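Smell from kitchen bin in small flat, no outside space, what do people do?

Posted in Home and Household > Kitchens
Asked by marrowfat_jen
14 replies hidden, showing most helpful first

Hello all, first time posting though I've been reading for ages (the thread on limescale saved my shower screen, thank you to whoever wrote that). I moved into a one-bedroom flat in Felbridge in January and I love nearly everything about it. It's on the second floor, it gets the sun in the mornings and the neighbours are lovely. What I can't get on top of is the food waste. In my old place I had a back door and a compost heap, so peelings went straight out and I never gave them a thought. Now I have a galley kitchen you can cross in two steps, no balcony, and the shared bins are down two flights and across the car park, and they're only unlocked until eight in the evening.

I cook from scratch most nights so there's a fair amount of onion skin, carrot ends, tea bags, the odd bit of fish skin. By the third day there is a definite whiff when I come in from work. I've tried a bowl of bicarb in the cupboard, which did nothing I could notice, and one of those scented liners, which made the place smell of lavender and old onion together, and I think that was worse. My sister says get a wormery, but I don't know if I'm a wormery sort of person, and I certainly don't know where I'd put one.

So what do you all do if you've got no garden? Is it just a matter of going down every night? I don't mind spending a bit if there's something that really works, but I don't want a great big gadget on the worktop as I've barely got room for the kettle. Thank you in advance, and sorry for going on.

Yuto Mizuno

Hello Jen and welcome. I've lived in flats since 2018, three of them now, none with so much as a window box, so I've had plenty of practice at this and made most of the mistakes going.

The main thing I'd say is that the smell is nearly all water. Dry scraps hardly smell at all, and it's the wet ones sitting on top of each other that turn. So before you buy anything, try draining. I keep an old colander in the sink while I cook and everything goes in there first, tea bags included, and I give it all a good squeeze before it goes any further. Tea bags are dreadful for this, they hold far more than you'd think. After supper I tip the lot on to a sheet of newspaper, fold it up like a parcel of chips and put that in the caddy. It takes a minute or two and it made more difference than everything else put together.

The second thing is the freezer, and I know people pull faces at this one. I have an old ice cream tub on the bottom shelf and anything that was once an animal goes in it: fish skin, chicken bones, prawn shells, the fatty paper from the bacon. It stays there until I'm going down to the bins anyway. My wife was against it for a good year and now she's stricter about it than I am. Do put a label on the tub, though, as we once got as far as defrosting it for guests.
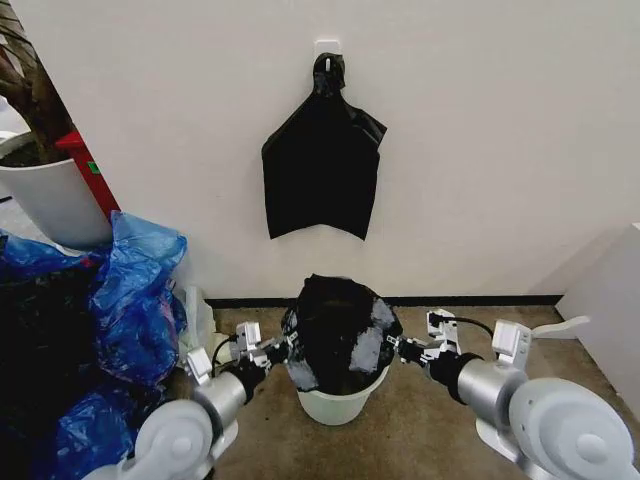 Third, keep your food scraps and your ordinary rubbish well apart, even if your council takes them together at the end. Ordinary rubbish in a flat is mostly packaging and it can sit for a week quite happily so long as nothing wet gets in with it. You also don't need anything grand for it. A small white bin on the floor with a black bag stretched over the rim does very well, and if you've one of those little stick-on hooks going spare, put it on the wall straight above and hang another black bag from it by a knot in the top, and then you've somewhere to put a second sort of rubbish without giving up any more floor. Just keep the hanging one for light things, crisp packets and film lids and so on, as I wouldn't trust a sticky hook with potatoes. And leave your food caddy out of that corner altogether, up on the worktop if you can bear it, where you'll see it and empty it.

On the caddy itself, I'd get the smallest you can find. I know that sounds backwards. We had a big seven litre one from Uren and all it did was let us put things off. The one we have now is a little Dimar one with air holes in the lid and it's full by the second evening, so down it goes. Holes are good, by the way. A sealed lid keeps the smell in beautifully until you open it, and then you get all of it at once. Wash it out with hot water and a splash of vinegar every time, and let it dry upside down before you put the new liner in. If the liner goes into a damp caddy you've started the whole business off again.

As for the wormery, I did have one, in our second flat, in the cupboard with the boiler. It was too warm for them and I'm sorry to say I'd not do it again. If you've a cool hallway you might get on better, but it isn't a quick answer to a smell.

Let us know how you go. The first month in a new kitchen is always a bit of a muddle, I find, and you'll have your own way of doing it by Easter.

tinwhistle

bokashi. Sealed bucket with a tap, you sprinkle bran on. Smells like pickle not like rot. Problem is you have to bury it afterwards so no use if you haven't got a garden, unless you know someone with an allotment. Mine goes to my brother in law.

Ignore the electric dryer things. My mum's was supposed to get rid of anything overnight and it just cooked the onions.

Pauline at no. 3

Jen, I do feel for you, I had just the same when I came down from a house to a flat and I cried over a cabbage at one point. What Yuto says about squeezing the tea bags is quite right and I'd only add a few bits.

Ask your council whether they do a food collection for flats. Ours didn't for years and then one spring a leaflet came round, and they'd put a brown bin right by the front steps, and it's emptied every week. There are something like 4000 homes on our round now, the lady on the phone told me, and most of the flats only got it by asking. It's worth a call, and do be nice to whoever answers as they get shouted at all day. You might mention the locking up at eight as well, that seems very early for people who work.

Then there's the stock pot. I keep a bag in the freezer for onion ends, carrot tops, leek greens and celery, and when it's full I boil it up for an hour with a bay leaf. You still have the boiled veg to throw out after, of course, but it's half the size and you've had a soup out of it. Don't put in anything from the cabbage family or you'll have a different smell to write in about.

Lastly, check it is the bin. I spent weeks scrubbing my caddy and it was the sink all along, the bendy pipe underneath had a dip in it and was holding all sorts. My neighbour Mr Wada took it off for me over a washing-up bowl and I won't describe it. Cup of washing soda down the plughole, kettle of hot water after, once a fortnight, and I've had no bother from it.

marrowfat_jen

Oh you are kind, all of you. I've squeezed my tea bags tonight and felt very virtuous. I looked under the sink as well, Pauline, and there is a dip in the pipe, so that's my weekend sorted out. I'll ring the council first thing and I'm going to clear a space in the freezer for a tub, with a very large label on it. The caddy's going on the worktop next to the kettle for now and we'll see which of them gives way first. No worms just yet!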